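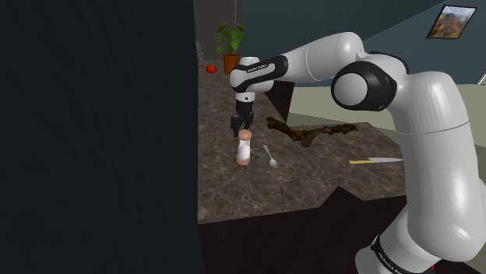 The Kitchen Rulebook

September 2018

Every industry that wants to be trusted sooner or later writes itself a rulebook. The people who want to sell us kitchen robots have now written theirs. It is called the Plullham Code, after the town where it was drafted, and it asks to be taken seriously. I read it twice. The second time I kept a pencil handy.

The Code covers machines that pick up, move and put down ordinary household things. Its backers include Forelora, which makes control software, and Caredach, which tests it. You may notice that one of them is paid by the other. The Code notices too, in a footnote, and moves on.

At its heart is a number. A controller must complete 1,000 simulated pick-ups before it may be tried on a real counter, and no more than 2 of them may end in what the text calls an adverse contact. Simulation is where most of this work goes on, and for good reason. A rendered kitchen costs little to run and never sends anyone to the emergency room. You can have a robot arm reach for a salt or pepper shaker all night, with a spoon and a knife lying on the same stone counter, and in the morning the only damage is to your electric bill.

But what counts as an adverse contact? Knocking over the shaker does. Brushing the knife does, provided the knife was "listed as a hazard at setup." If whoever built the test never listed it, the arm can drag its fingers across the blade and still pass. I asked Caredach whether that was an oversight. The reply said that hazard lists are "the responsibility of the applicant." So the company taking the exam gets to decide which questions are hard.

Clutter is handled the same way. The Code says test counters should be "representative of normal use," and leaves it there. I have seen simulated counters with a tomato and a potted plant at the far end and a gnarled brown branch stretched out behind the shaker. I don't keep a branch next to my salt. Still, I'd rather see a machine tested around one than on a bare slab, and nothing in the Code asks for either. An applicant could pass with a single shaker on a clean surface, 1,000 times over.

Pan is the one firm on the list that has gone further. Its own house rules call for 20 different layouts, shuffled between runs, with every sharp object treated as a hazard whether or not anybody wrote it down. Pan offered that language for the Code. It appears in an appendix, under "further reading."

Then there is the matter of time. A certificate is good for 365 days, and software updates during that period do not cancel it unless the maker judges them "substantial." I have a phone. I know how often updates arrive, and I know what the makers think of them — minor improvements, every one.

The drafters say this is a first version and that a review is planned for November. Good. They could start by letting someone other than the applicant set the table.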